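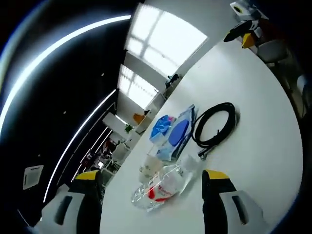
A hand-held gripper over one of our demonstration tables, with wipes, a cup, a bottle and a coiled cable set out on the top.

About Astico

Astico records people doing ordinary jobs with their hands so that robots can be taught to do the same jobs. We work from one floor in Chiba, with a smaller team in Nirnby that checks and labels what we record.

Our customers are mostly firms that already own a robot arm and want it to do something new. They may not have anyone who can program it, or the task may be awkward to write down as a set of steps. Picking up a crumpled bag is a good case. Most people can do it without thinking, and very few could tell you where each finger ought to go.

How we started

Hiyori Iwasaki set up the company after several years of fitting arms on packing lines. She found that a lot of her time went on small changes: a new bottle shape, a softer packet, a lid on the other side. Each one meant a site visit and a day or two at a keyboard. She began asking the line staff to show the movement instead, and the first set of recordings, 195 of them, was made with a gripper she had put together at home.

How we work

We use two methods, and most projects need both.

The first is showing by hand. One of our demonstrators holds a two-fingered gripper and does the task at a table, at normal speed. The camera on the tool records what the fingers meet. No arm has to be running, so it is quick to set up and easy to take to a customer's own site.

The second is remote control. The demonstrator sits at a pair of handles and drives the arm directly. It is slower and more tiring — we change over every forty minutes — but it tells us what the arm can really reach and where it gets stuck.

We keep the items on our tables plain. Wipes, cups, bottles, cables and plastic bags turn up in most workplaces, and between them they cover a good deal of what makes handling hard. Clear plastic on a white table is difficult for a camera. A soft pack changes shape when it is squeezed. A cable has to be picked up somewhere, and the choice matters.

Rukum

Rukum is our library of finished recordings. It holds 1217 tasks at present, from folding a cloth to putting a lid back on a jar. Customers can use it as a starting point and add recordings of their own. Every task has been done by at least three different people, left-handed demonstrators included. Failed attempts are kept and marked as failed. New tasks are added each September and again in spring.

Working with us

A usual project begins with a short visit or a video call, followed by a trial of one task. We ask you to send us the real items, and spares if they are likely to get damaged. Over 2000 items are now on our shelves, and we return yours at the end if you want them back.

We take on new demonstrators throughout the year. You don't need a technical background. Steady hands and some patience are more useful, and training is paid. Please write to the Chiba office, and say whether you would prefer mornings or afternoons.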